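How to Set Up a Three-Block Stacking Game at the Kitchen Table

By Hélène Robichaud
6 min read
210 shares | 22 comments

My youngest went through a spell last July when the only thing she wanted after breakfast was to stack something, anything, and have me admire it. Cans, shoes, the good saucers. So I started keeping a little set of blocks by the fruit bowl, and what began as a way to save the saucers has become the game we play most. You need three wooden cubes in red, yellow and green, a strip of black tape, and a light, plain tabletop so the colors stand out.
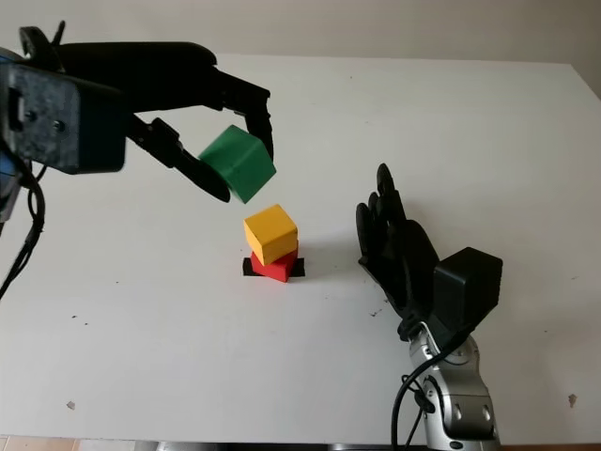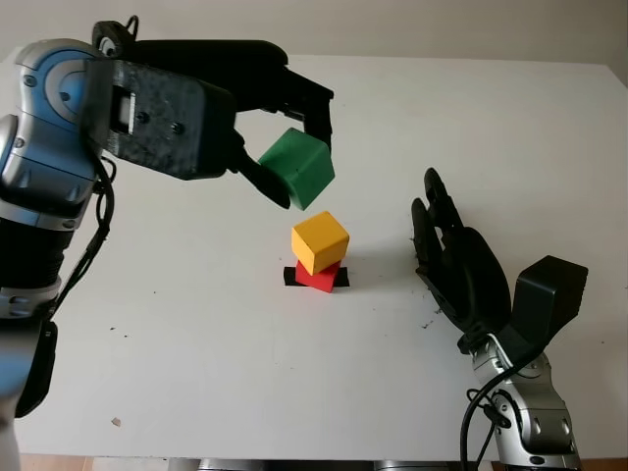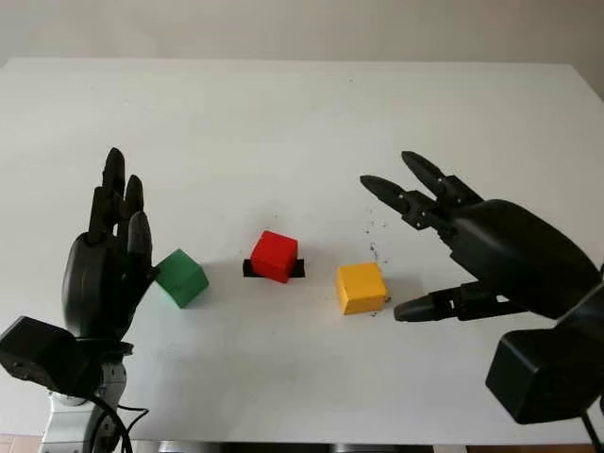 Red on the tape, then yellow, then green on top.

Start with the tape. Press down a short strip in the middle of the table, a bit longer than your cube is wide, so that a little black pokes out on either side once the block is sitting on it. That's home base, and it saves a surprising amount of arguing about where the tower is supposed to go. Rub the ends flat with your thumbnail or they'll curl up by lunchtime and somebody will pick at them (in our house it's usually me).

Next, put the red cube on the tape and leave the other two loose on the table, one on each side, with enough room around them for small fingers. I like to let the child set the red one down too, once they've got the hang of things, but for the very first round it's nice to have it waiting.

Now the yellow. Have them pick it up by two opposite sides, lift it higher than they think they need to, bring it over the red one, and then stop. The stopping is the whole trick! Most of our early towers fell because a block came in sideways and bumped the one underneath. We say "over, wait, down" -- out loud, every time -- and even my husband has started muttering it when he loads the dishwasher.

Don't fuss if the yellow lands a little turned. A twisted block holds perfectly well as long as its middle is sitting over the middle of the one below, and if you reach in to straighten it you'll very likely knock the lot. Just leave it be and go on to green.

Green is the hard one, naturally, being the top. If it's tipped in the fingers, with a corner pointing down, lower it slowly until that corner barely touches, then let the block settle flat before letting go. Open the fingers wide and pull straight back -- no flourishes.

When the tower's up, take it down the same way, green first, and swap the order for the next round. Older children can try it with the other hand, or with mittens on, and that one is good for a long Thursday afternoon when it won't stop raining.

Related

A Felt Board From Scraps
Sorting Buttons With a Two-Year-Old
Five Games for a Roll of Tape
Where We Keep the Puzzles Now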